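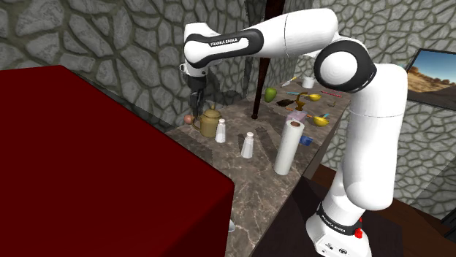
Dariusz Bednarek escribió el 8 de marzo de 2018:
> En la encimera de Stostness el planificador me da colisión en el estado inicial, antes de mover ninguna articulación. Con la pinza detrás de la tetera no encuentra salida. He subido el tiempo límite a 30 segundos y es igual. ¿Alguien usa la rama de Ferberg con esta cocina?

Hola, Dariusz, hola a todos:

Yo la uso desde enero y tuve el mismo error con la semilla 773. En mi caso el planificador tenía razón según su modelo: la malla de colisión de la tetera es una sola envolvente convexa, por lo tanto el hueco del asa queda relleno y el volumen crece hacia los dedos. En la malla visual no se nota nada.

Les propongo lo siguiente:

- descomponer la tetera en 6 piezas convexas y volver a cargar la escena;
- bajar el margen de seguridad de los dedos a 3 mm, solamente para la fase de aproximación;
- comprobar que el poste vertical esté también en la escena de planificación. En mi copia faltaba, y el antebrazo pasa muy cerca.

Con los saleros no he tenido problemas. Los cuencos sí necesitan descomposición si se quiere agarrar por el borde, pero esto lo dejo para otro hilo.

Dariusz, ¿puedes mandar el registro completo con los pares de contacto? El resumen no dice qué eslabón toca.

Un saludo,
Gunawardena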